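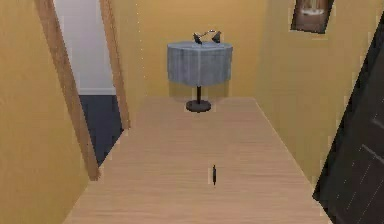

Table room, sim build 2406, lamp and small dark item on the tabletop

Minutes – sim bench working group, gripper and camera comparison
Apr 13, 2026
Present: Zuzanna Walczak (chair), Miłosz Zalewska, Bogumił Cieślak, Bakari Mwakyusa (remote). Apologies: Eugeniusz Witkowska.
Notes: Bogumił

1. Last minutes
Agreed. One fix, the Messide wrist controller is on loan until July, not bought. Zuzanna to tell purchasing.

2. Gripper comparison
Two candidates left. Kozłowski parallel jaw and the Zendbridge three finger. Miłosz ran both models in the table room, 30 tries each per object. Lamp first, then the small thin thing lying in front of it.
– Lamp: both fine if they go for the stem. Zendbridge fingers catch the shade on the way down when the approach is from above. Kozłowski goes in from the side, no contact with shade.
– Thin item: Kozłowski better. Zendbridge closes over it and pushes it along the wood. Bakari thinks this is fingertip friction in the model and not the hand. Miłosz not convinced, he already raised friction once and got the same.
– Long discussion on whether pushing counts as a fail. Decided yes if the item ends up further than a finger width from where it started.
Bakari asked for the raw logs before anybody quotes a success rate outside the group. Agreed. No rates in these minutes for that reason.
ACTION Miłosz: logs on the share, both hands, seperate folders.

3. Handle grasps
First aid kit on the round side table is the new object. Top handle is an arch, so there's a gap to get a finger through. Kozłowski jaw straddles the handle and lifts. Zendbridge can hook it, slower, but kit hangs straighter after. Plant right behind the kit is the problem for both, leaves are collision meshes and the planner treats them as solid. Zuzanna wants the leaves left solid. Bogumił wants them soft or gone. Left as is for this round, look again when the planner update is in.
Door lever in same room not tested yet.
ACTION Bakari: write the kit task up properly, start pose, end pose, time limit.
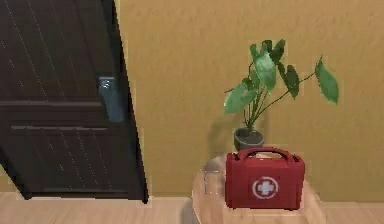
4. Cameras
Only question here was wrist cam alone or wrist plus fixed. Bogumił went through the fixed views one by one. Views with a door leaf up close are poor, the door takes a big piece of the picture and hides a table corner. Clear glass is the other headache. Depth on the bottle is mostly holes, the barrel next to it comes out fine, so the planner sees a barrel and a bit of a neck. Small brown lump in front of the barrel is found by color but not by depth.
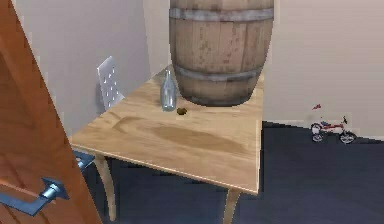
Bakari suggested fusing two fixed views and dropping wrist depth for anything glass. Costs time, the controller is already slow with one stream. Miłosz would sooner change the camera height first, cheap to try. Agreed to try height, then fusion if the bottle still drops out.
Toy bicycle on the floor stays in as a distractor, nobody is to grasp it. Flag pole on it is too thin for the current mesh settings anyway.
ACTION Bogumił: rerun at new camera height, same seeds.

5. Controllers
Messide vs our own. Ticket 1113 (jerk at end of approach) still open on ours. Messide doesnt show it but the stop is late and it overshoots when the arm is streched out. Zuzanna asked for one plot with both on the same axes, not two plots with different scales like last time.
Bin task next for both controllers. Lid starts open, arm drops the item into the dark opening and backs off without touching the lid. Bin is close to the wall so the elbow needs room on the other side. Closing the lid is a later task, don't mix them.
ACTION Miłosz: bin task on both controllers, plot to Zuzanna.

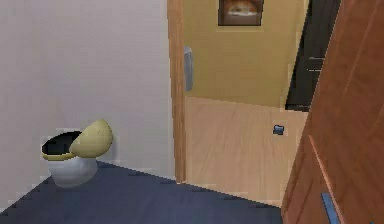

6. Tullthorpe visit
They want to see a side by side run, both grippers. Kit lift is the safest one to show. Zuzanna will lead, Eugeniusz to confirm he can do the controller part. Bakari joins by link.

7. AOB
– Object names in the config are a mess, two spellings of "barrel". Bogumił to clean up.
– License server was down twice. Miłosz has asked IT, no reply yet.

Next meeting when the rerun is done, Zuzanna to send a time.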